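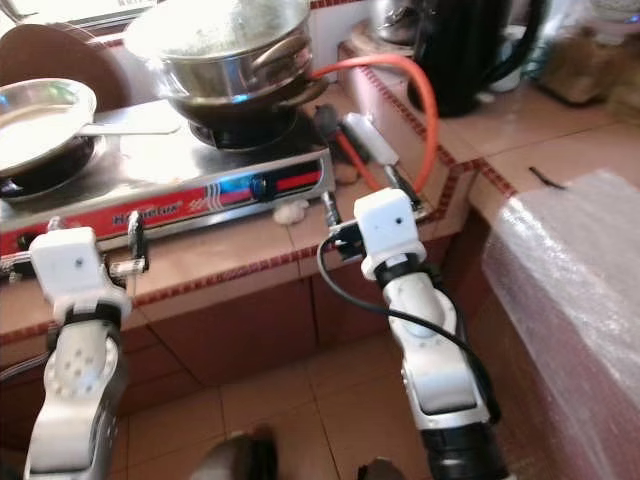
Both arms at the stove end of the counter.

Thread: Bubble wrap folding, hand guiding or remote?

plustwood_dan
We're teaching a two-arm setup to fold a sheet of bubble wrap on a kitchen counter. I have 137 demos by remote control and want 600 before training. Half my takes are bad. The sheet slides toward the floor when I let go with one side. Has anyone done better by holding the arms and moving them by hand?

hegyi_m
By hand is faster to learn. I did 5 practice runs and was fine after that. Your own arms end up in the camera view though, so you have to replay everything afterward. With a soft sheet the replay never matches.

Caddale
Disagree on faster. Two arms by hand means two people, or one person with very long arms. Stay with remote and slow down. 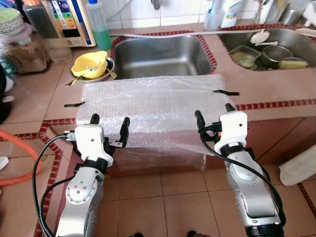 Posted by skomora_lab | Member | 4:40 PM

I'd look at the starting position before changing the method. With part of the sheet hanging down the front of the counter, the weight is already pulling the wrong way. Start some takes with it all on top and some with it hanging, and label them. If you mix them without a label you won't know which one the policy is failing on.

plustwood_dan
Fair. I haven't been labeling. Would you throw out the 137?

skomora_lab
No. Go back through the video and tag them. It's a dull afternoon but cheaper than redoing them.

Caddale
I would throw out the ones where you regrasp more than twice. It learns the hesitation too.

hegyi_m
Keep some regrasps. If it never sees a recovery it can't do one. Magdolna Szekeres on our team went to 1000 takes with only clean ones and it froze at the first slip. 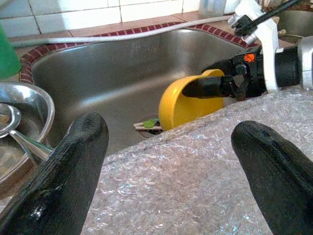 Wrist cameras are what fixed my remote takes. I was driving from the head view only and closing too early, on air. Now I keep the wrist view on the bigger monitor and wait until the plastic is between the fingers. The shine is a problem. Bubble wrap throws small highlights everywhere and the steel sink behind it reflects too, so the edge is hard to pick out. I turn the overhead light off and use a lamp from the side.
- Sihan Yao

plustwood_dan
Will try the lamp. Which side?

Caddale
Left, if your window is on the right. I still say slow down first.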